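I've walked past the Corkix building for years without knowing what went on in there, so when they put a board out for their Thursday open day I was through the door by 11, notebook in hand (and a biscuit in the other, they do a good biscuit).

My guide was one of the engineers, who has been with the firm since it was four people and a kettle. She runs the sorting bench, and I asked her straight off what visitors want to know. "Whether it'll take their job," she laughed. "Then whether they can have a go."

The bench itself is lovely and simple: a wooden table, a yellow bin, an orange bin and a black arm that comes down from above with two fingers on the end. I'd expected something bigger and louder! "People think of car factories," she said. "We want it to pick up something soft and put it somewhere sensible. That's hard enough." 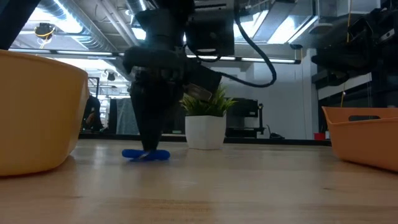 Why soft things, though? "A box is always a box," she told me. "Something bendy is a different shape every time you drop it, so the arm has to look again and think again." She reckons they did 70 practice runs on Omska, their control program, in the week before the doors opened, and she still gets nervous with a crowd watching.

I asked what a good day looks like. "Dull," she said. "A really good day is very, very dull." And a bad one? She pulled a face and changed the subject to parking.

Tours last 25 minutes and they're doing another open day in October. I've already put my name down, and I'm bringing my dad, who has questions about the gripper and will want a biscuit too.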